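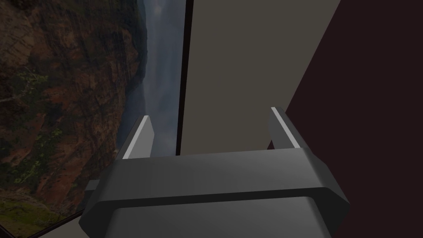

This page was last changed in January.

Household chore automation is the use of general-purpose robots for everyday tasks in the home, such as tidying, wiping and hanging pictures. Single-task machines such as robot vacuums have been sold for years. A machine that can move from one chore to another without being set up again remains a research goal.

Picture handling is a common test chore. A framed picture is flat and thin, offers few places to hold, and has to end up level. Much of the practice is done in simulation, where a failed attempt costs nothing — a dropped frame can be put back at once.

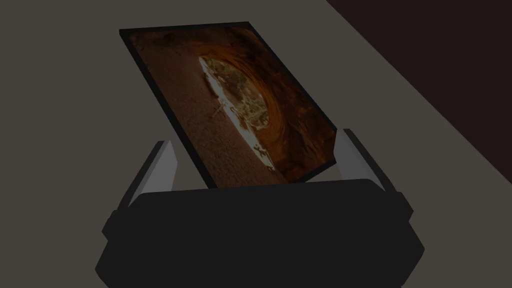
Maintained by the Home Robotics Group, Westerberg

The Westerberg task list has 93 household chores, of which 15 involve something on a wall. Remo Bachmann and Biljana Vlachou, who drew it up, split each chore into reaching, gripping, moving and letting go. Reaching is the part most systems do well. Gripping a thin edge is harder, as the fingers must straddle it without pushing the object away. A camera mounted near the gripper helps with the last few inches, but at that distance a large flat surface can fill most of its view and give the software little to judge by.
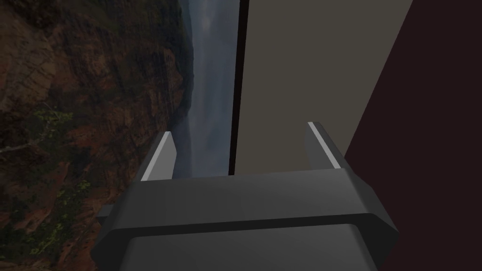

Letting go is often the weakest step. A frame that looks hung may be resting on the tip of its hook, and a person checks this with a small tug that few robots have been taught to make. Stojan Kelmendi has argued that such checks should count as part of the chore.

Wall work also calls for the arm to reach upward past furniture. In a simulated living room with a desk, a sofa or armchair and pictures on the wall, the robot has to plan around the furniture as well as the pictures.
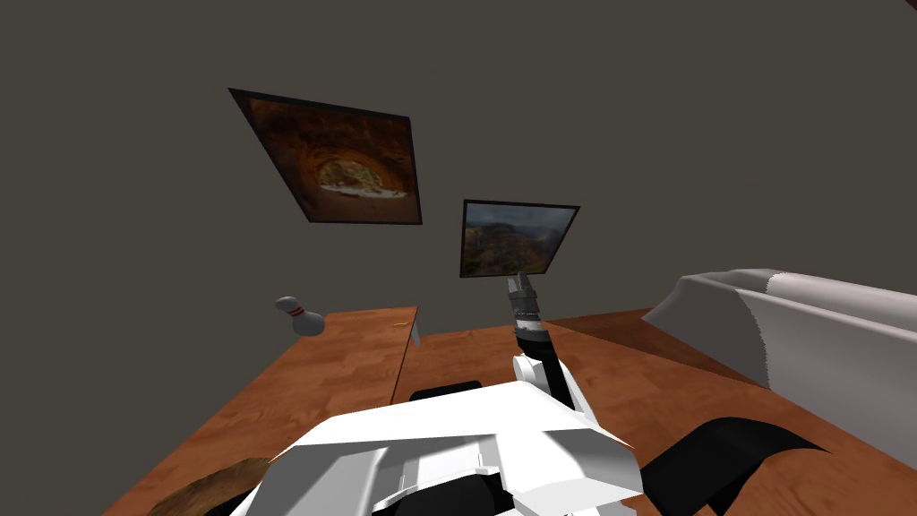
Shop-floor use

Factories and stockrooms are easier for robots than homes, because parts arrive in known places. The Jukby plant in Brisurby ran a packing arm for 2,000 hours, with 162 stops that needed a worker. Dragica Petek, who kept the stop log, put most of them down to bent cartons. A similar trial at Dutitz was ended early.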